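Archive Issues Authors Submit Search
Papers > Household Studies > Sorting at Home > Section 3

3. What people do with the small stuff

I went into this part of the study expecting the big items to cause the trouble. Old mattresses, broken chairs, that kind of thing. But when I read through the diaries from Lodham and Ilton, what people really wanted to talk about was the little bits of plastic (and boy, did they want to talk about it!).

We mailed diaries to 1500 households and asked them to keep one for 30 days. The entries are wonderfully messy. One woman in Ilton wrote two full pages on bottle caps. A family in Lodham kept a jar by the sink for anything they couldn't place, and by November the jar had become three jars – all of them full, none of them sorted.

Sigrun Solberg, who read the Plikarholm diaries with me, started marking these entries "drawer things." I liked the name and we kept it. A drawer thing is small, light, clean enough to keep and has no recycling mark on it. Straws, stirrers, clips and loose sticks all count. People hold on to them because throwing them out feels wrong, and then they throw them out anyway when the drawer won't close.

Figure 8 gives a sense of the size and shape I mean. 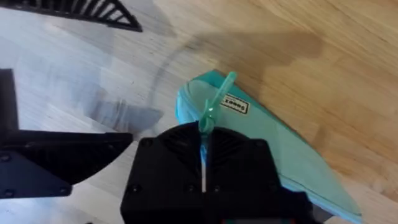
Figure 8. A slender, pale green plastic stick, slightly glossy and translucent.

3.1 Why the leaflets didn't help

Thibodeaux printed 3000 leaflets the year before our study, and plenty of people still had theirs on the fridge. The trouble is that the leaflet sorts by product – bottles, tubs, trays – and a drawer thing isn't any of those.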